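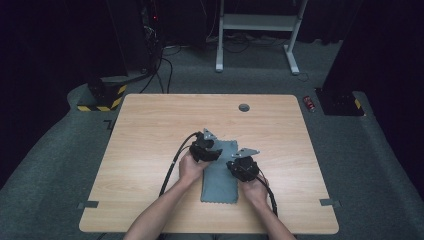 Section 4 - Looking after the top

Applies to all Kisutstead tables with the light wood top, with or without the cable hole. If yours is the painted one skip to section 5.

Daily wipe

1. Clear the table. Everything off, mugs as well.
2. Dry microfibre cloth first. Lay it flat, long side running with the grain, and draw it towards you. No scrubbing.
3. Lift the cloth at the end of each pass and shake it out away from the table. Grit left in it will scratch.
4. Go round the cable hole with a folded corner. Crumbs collect on the rim.
5. Fold the cloth in half, then half again, and put it away dry.

Note: any colour of cloth is fine so long as it's clean. Don't use the one that does the hob.

Sticky marks

1. Mix 2 capfuls of Noltex soap into 800 ml of warm water. Not hot.
2. Dip the cloth, wring it hard. It should feel damp and no more.
3. Wipe with the grain. Leave the edges till last.
4. Dry straight away with a second cloth. Don't let it air dry, you get tide marks.
5. Wait 20 minutes before putting anything back on.

CAUTION: never pour water onto the top. Keep it well clear of the cable hole - the cut edge inside is bare wood and will swell.

CAUTION: no bleach, no cream cleaner, no scouring pads. Wire wool only if you are refinishing (section 7).

Cloth care

Wash at a low heat, on its own or with other microfibre. No fabric softner, it clogs the fibres and the cloth just pushes dust about. Wavy edges after a few washes are normal. Hard or crusty patches are not, bin it.

Tape on the edges

If you have taped anything down over the edge of the table, peel it back slowly, pulling low and flat along the wood. Don't yank upwards. Leftover glue comes off with a damp cloth and a bit of paitence. Still there? One drop of Borkura oil on a fingertip, rub, wipe, then do the sticky marks steps again.

Note: tape left on for months can leave a paler strip underneath. Fades in by itself, mostly.

Oiling

Every February or whenever the top looks dull. See section 6. Do the wipe above first, top must be fully dry.

Spare cloths come in packs of 2 from the Ledesma shop, ask for Gervasio Quezada at the parts desk. Closed Monday.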